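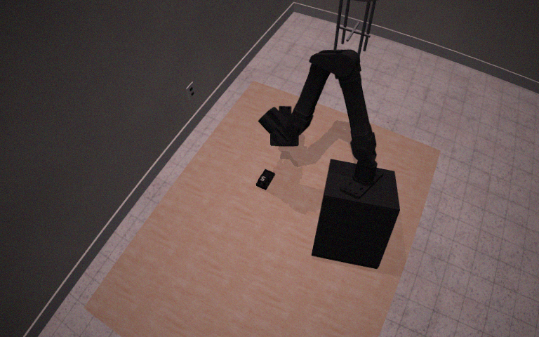

Derkley is two hours up the valley if you don't stop at the bakery, and we stopped at the bakery. By the time the bus pulled in at the paper mill the open day had been open for a while, the good parking had gone to a wedding party who'd come to the wrong place, and a teenager in a hi-vis vest was handing out earplugs with the expression of someone paid by the hour.

I should say that I like a factory. I've done a biscuit works, a brickyard and the place in Vakport where they make rope, and I've never come away from one without wanting to bore people about it at dinner. Paper was a gap. I write on it, I wrap fish and chips in it, I get bills on it, and I couldn't have told you much about how it's made beyond "trees, then something wet".

Something wet is about right, as far as it goes.

## The wet end

Our guide was Chi-keung Ko, who has worked at the mill for most of his adult life and has the voice for it. Even with the earplugs in I caught nearly every word. He split us into two groups by asking who wanted to see the smelly part first, and my friend Chie Furukawa put my hand up for me.

The smelly part is the pulper, a great big tub where bales of old cardboard and office waste go in and get thrashed about in warm water until they give up. The smell isn't terrible. It's somewhere between wet dog and porridge, and after ten minutes I'd stopped noticing, though my jumper hadn't and was still bringing it up on the Sunday. Chi-keung leaned on the rail and told us what comes out at the bottom: staples, mostly, and the plastic windows from envelopes, and now and then a set of keys. There's a board by the door where the keys get hung up. A man from our bus had a good look through them, just in case.

From there the pulp goes through screens and cleaners, each fussier than the one before. Somebody asked how you get ink out of paper and got a proper answer, with bubbles in it. You blow air through the soup, the ink sticks to the bubbles, the bubbles float up and you skim off the scum. It sounds like something you'd make up to get a child to have a bath. The scum was dark grey and looked like the inside of a vacuum cleaner.

Then there's the machine itself, which everyone just calls Chiu. I asked why and was told it was after the engineer who put it in, who apparently wasn't much liked either. Chiu is as long as a decent street. At one end a milky liquid, almost all water, is sprayed onto a moving mesh, and at the other end there's a roll of brown paper taller than me. What happens in between is pressing and drying, over and over, and the whole thing is so hot by the drying cylinders that the tour speeds up on its own.

I was hoping to see a sheet break. Chi-keung told us that when the web snaps there's a bang, a siren and a great deal of paper going everywhere except where you want it, and the crew have to cut a new tail and feed it through while it's all still running. He told this so well that I spent the next quarter of an hour willing it to happen. It didn't. Chiu ran like a dream and I've rarely been so let down by competence.

## Lunch, with speeches

Lunch was in the canteen, and whoever organized the day had more faith in speeches than I do. The plant manager, Kam-wah Chang, welcomed us, thanked us, thanked the shire, and explained that the mill makes 2000 rolls in a good stretch. He didn't say how long a good stretch was and he'd sat down before anyone could ask. Next came a slide show on the Zernunine, which is the new coating they're putting on fruit boxes so they don't go soggy in a cool room. I'm sure it's very good. We were each given a square of coated board and a plain one, plus a dropper of water, and told to compare. The plain one went limp and the coated one sat there with a bead on it. Chie kept hers and has been using it as a coaster.

The sandwiches were egg, or egg and something. The urn tea was strong enough to coat a box by itself.

I sat across from Ka-ming Lui, a retired bookbinder who'd come up on the train by himself with a notebook and a magnifying glass. He was the only one of us who'd brought equipment. He tore a corner off the paper tablecloth in one direction, then in the other, and showed me how it went cleanly one way and raggedly across. That's the grain, and it comes from the fibres lining up as they travel down the mesh. If you bind a book with the grain running the wrong way the pages cockle and the spine fights you, and he had strong views on publishers who do it to save a few dollars. I've since torn up half the recycling to check. He's right, and my gas bill was printed by vandals.

## The lab and the hand sheets

After lunch we got the testing lab, which I'd marked in the program as the bit I could skip for a sit down. I'm glad I didn't. It's kept at one temperature and one humidity all year round (paper sulks otherwise), so on a warm day it's the nicest room in Derkley.

Chun-yin Huang runs it and had set out the instruments along a bench for us to try. There's one that blows up a rubber diaphragm under the sheet until it bursts, and one that tears a strip using a pendulum, and another that folds a bit of paper back and forth until it can't bear it any longer. You could bring your own sample. I'd been carrying a shopping list since Tuesday, so that went in, and it lasted 40 folds, a respectable showing for the back of an envelope. The woman after me put in a five-dollar note before remembering those haven't been paper for years. It was still going when we left the room.

You could make a sheet as well. Chun-yin gives you a mould and deckle, which is a screen with a loose wooden frame around it, and a vat of pulp, and you dip it in at an angle, bring it up level and give it a shake each way before it drains. My first had a hole in it. My second had what she kindly called character and I'd call lumps. The children on the tour made lovely ones, of course, with gum leaves in them, and were insufferable about it all the way back to the gate.

The sheets are pressed between felts and have to dry flat, so they're posted on to you. Mine arrived a fortnight later in a cardboard tube, curled up like a possum. It's been under the dictionary ever since.

## If you're going

The mill opens to visitors twice a year and the next one is in February. It'll be hotter, and you might want to do Chiu in the morning for that reason. Book early, as the bus fills up before the tour does.

- Closed shoes. They mean it, and the loan boots come in enormous.
- Leave the good jumper at home.
- There are stairs all along the wet end, steep open ones, and the lift only goes as far as the canteen.
- No photos past the yellow line at the coating plant.
- The shop takes cash only and sells offcuts by weight. I bought far too many. If you'd like some brown paper, get in touch.

The bakery is on the left as you come into town, opposite the silo. Get the vanilla slice, and eat it before the earplugs go in.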